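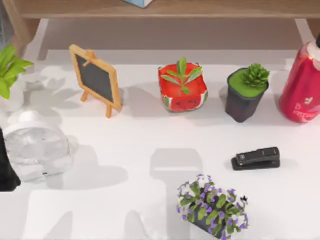 Cassim left a comment under my last post asking whether a robot demo is worth driving out for if the arm is only going to be moving around inside a computer. Wouldn't you get the same thing from a video at home, in your slippers, for free?

Fair question, Cassim, and I had the same one the whole way there. I'm going to answer it at length because I got home from the Lemska open day last night with a bag of leaflets and nobody in my house wants to hear any more about it.

So, Lemska is a small outfit that teaches robot arms to handle everyday stuff, and they do most of the early work in simulation. They opened the doors on Thursday, August 20, 2026, and you had to sign up for a slot. I got the last one in the afternoon. Parking was terrible (the lot behind the building was full, so I ended up on the far side of the creek and walked over the footbridge) and the coffee was pretty good.

They put us in a long room with a big screen at one end and 2 driving stations at the other. The simulator is called Trekivton. They have a whole set of pretend rooms in it, and the one on our screen all afternoon was the tabletop room, with a lot of desk and windowsill clutter in it. There's a flowerpot done up like a slice of watermelon with a little smiling face on it, and I want one. I asked if it exists in real life and the young woman running the screen said she'd been asked that three times already.

What I hadn't understood before is how much of the work is looking. I figured they'd show us the arm grabbing things, grabbing more things, and then we'd clap. But they spent a good while on what the arm gets to see. Some of the views are from up high, so you get the plants and the stapler and the rest of it all laid out, and the arm's shadow lying across the table. Then they switch to a close-up view, down by the gripper, and you lose nearly all of that. It's a bit like going from a map to walking with your nose on the sidewalk. 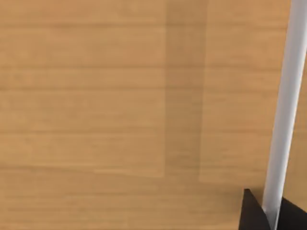 Close-up view from down by the gripper – mostly wood grain from here.

I found that one weirdly gripping (sorry). There's the white finger and a bit of the black housing, and then just table. One of the men near me asked how anybody could learn anything from that, and the answer was that the close-up is for the last little bit, when you need to know where your own fingers are, and the wide views are for everything before that. Which made sense to me. I thread a needle pretty much the same way.

Then we got to drive! You hold a controller in one hand and move it, and the arm on the screen moves along with you. I was bad at it. I have parallel parked in a snowstorm and I could not get that gripper to come down straight. My problem was depth. I kept thinking I was right on top of something when I was still way above it, and the guide told me to watch the shadow instead of the hand. Much better after that, though I still wouldn't trust me with a teacup.

They save every try, even the clumsy ones. The tabletop room had 822 of them stored up when we walked in, and they want to get to 1000 before they move on to the next room. I like to think of my wobbly efforts sitting in there somewhere, although the guide was nice enough to say they sort through them later.

The other part I enjoyed was when they swung the view around low, behind the plants. You stop thinking of it as a diagram and it starts feeling like a shelf in somebody's apartment. 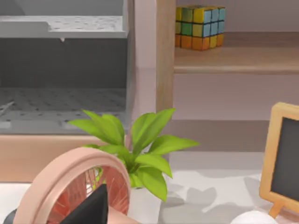

Low angle in the tabletop room, with the pink fan, the big leafy plant and a Rubik's cube up on the shelf.

My questions, and what I got back. Why so many plants? Leaves are hard, they said, they're thin and they stick out in every direction and they hide whatever is behind them. Why is the chalkboard blank? No reason, somebody just never wrote on it. Does the real arm do as well as the pretend one? Not yet, and I appreciated hearing that said out loud. The real one lives in the next room, under a project they call Clurilari, and we only got to see it through a window, parked, with its lights off. I'd have liked more of that.

I stayed 66 minutes past the end of my slot and they were very polite about it.

So yes, Cassim, go. You can see the pictures at home, but you can't hold the controller at home, and that was the part that changed my mind about how hard this is. They told us they'll run another one once the next room is built, which is a kitchen. Wear comfortable shoes if you end up parking by the creek, and eat first. The cookies were gone by the time my group got in.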